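Home | Modules | Lecture Notes | Lab Sheets | Contact

Physical Metallurgy II: Handout 6
Precipitation Hardening in Wrought Aluminum Alloys
Samina Magsi
Reading time: 5 min

6.1 Starting condition

The alloy is held above its solvus so that copper, magnesium or zinc goes into solid solution. Too low a temperature leaves coarse particles undissolved. Too high a temperature melts the low-melting regions at grain boundaries, and that damage cannot be undone by later treatment. The sheet is then quenched. The quench must be fast enough to keep the solute in place and to trap excess vacancies, which speed up diffusion during aging.

6.2 Sequence in Al-Cu

Supersaturated solution → GP zones → θ'' → θ' → θ (Al2Cu)

GP zones are coherent with the matrix and only one or two atomic layers thick. θ'' is also coherent, with larger strain fields. θ' is semi-coherent. θ is the equilibrium phase and adds little strength once it is coarse. Real samples contain more than one of these at a time, so the arrows show a tendency only.

6.3 Cutting and looping

Small coherent particles are cut by dislocations. Strength rises with particle radius at fixed volume fraction. Past a critical radius the dislocations bow between particles and leave loops (Orowan), and strength falls as spacing grows. Peak hardness lies near the changeover.

6.4 Lab data

Skotex sheet, solution treated and quenched in the Lengyel furnace, then aged. Hardness as quenched was 55 HV. Tensile blanks go to the Fisex frame after the last hardness reading. Plot hardness against log time and mark the underaged, peak and overaged regions. Use Clestari for the curve fit and state the fitting range.
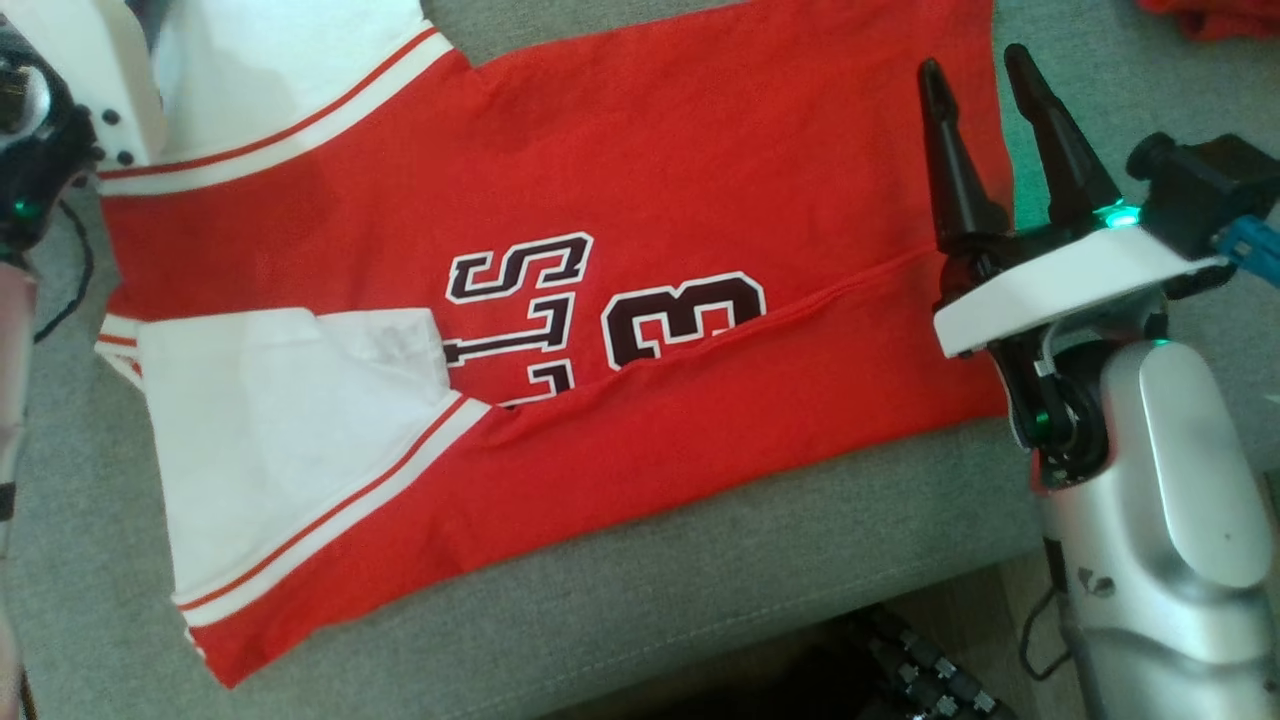 6.5 Problems

1. A bar is quenched in still air. Sketch its aging curve next to that of a water-quenched bar and explain the difference.
2. Derive the Orowan stress for a square array of particles with spacing L. State where the line tension estimate enters.
3. Why does a short hold at 255 °C soften a sheet that was aged to its peak at a lower temperature?

Answers are due June 30, 2026.

Comments (3)

tmk: In 6.3, is L center to center or edge to edge?

S. Magsi: Edge to edge. Subtract the mean particle diameter if you measured centers.

rowan_b: The link to Handout 5 still opens Handout 4.

Previous | Next | Back to top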